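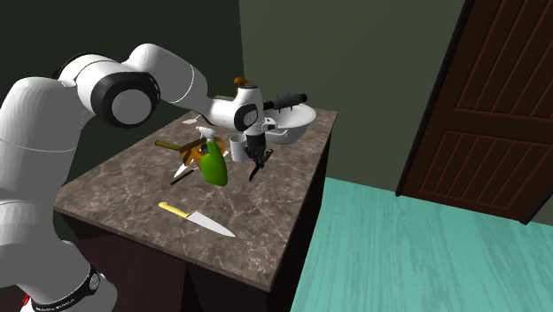

## Is a "lifetime" marble sealer worth 3,000 dollars?

**dovetail_ish** wrote:

We're putting in a marble island, brown and gray, and the fabricator wants to sell us a treatment called Kodia on top of the install. Quote for the whole kitchen is $3,000. The sales sheet says "permanent protection against staining and etching." I asked what permanent meant and was told "as long as you own the home."

I have trouble believing any of this. The regular sealer at the hardware store costs less than dinner. Has anyone here lived with the Kodia stuff, and for how long?

---

**limewash** wrote:

Staining and etching are two different problems, and when a salesman puts them in the same sentence I put my wallet away.

Stain: oil or wine or coffee soaks in. Sealer slows that down.

Etch: acid eats the surface and leaves a dull spot. A soak-in sealer does nothing for it. You need a film or coating that sits on top of the stone, and then you own a coating, with all the scratches and touch-ups that come with one.

So ask which kind Kodia is. If they can't tell you, there's your answer.

---

**gravelpit_2** wrote:

We had it done at our place in Mottram 4 years ago. No regrets. Kids, lemons, red sauce, the works. It looks the same as the day it went on.

---

**limewash** wrote:

> It looks the same as the day it went on.

Honed or polished? Light or dark? Honed hides an etch pretty well. My sister-in-law swears by hers too, and if you get down low and look toward the window it's rings everywhere.

---

**gravelpit_2** wrote:

Honed. And I have looked toward the window, thanks.

---

**dovetail_ish** wrote:

OK, went back and asked. They say it's "a bonded treatment that becomes part of the stone." I asked if it was a film. "Not in the traditional sense."

I also got the warranty — and it excludes "prolonged contact with acidic substances." Prolonged isn't defined anywhere.

---

**pantrymoth** wrote:

lol. so it's protected from lemon juice unless lemon juice touches it

---

**stonedust_ted** wrote:

I install tops for a living, and I don't sell Kodia or anything like it, so take this for what it's worth. There are coatings that do stop etching. They're real. They also change how the stone feels under your hand, and some customers hate that once it's too late. A hot pan can mark them. When one fails you don't wipe on more, you pay someone to strip it and start over.

Before you sign, get a scrap from your own slab. Have them treat half. Leave half a lemon face down on both sides overnight, then put a mug of coffee on it, then drag a fork across. If they won't give you a treated scrap, walk.

---

**gravelpit_2** wrote:

The scrap test is fair. I'd still say people in this thread who never had it are pretty sure of themselves.

---

**limewash** wrote:

I'm sure about the warranty. I haven't said a word about your countertop being ruined.

---

**quartzconvert** wrote:

Or skip marble. We tore ours out and put in Femer quartz and I haven't thought about it since.

---

**pantrymoth** wrote:

every marble thread. every single one

---

**dovetail_ish** wrote:

Not doing quartz. The slab is already paid for.

Scrap came back, treated on one half. Lemon overnight: plain side etched badly, treated side has a faint ring I can feel with a fingernail. Coffee wiped off both. The fork left a line on the treated side only.

So it does something. I don't see 3,000 dollars' worth. Going with ordinary Vukesetti sealer and a big cutting board. If anybody knows how often that one really needs redoing, the can says every 16 months and I don't believe that either.

---

**stonedust_ted** wrote:

Ignore the can. Put a few drops of water on it and leave them for a while. If the stone goes dark under them, reseal.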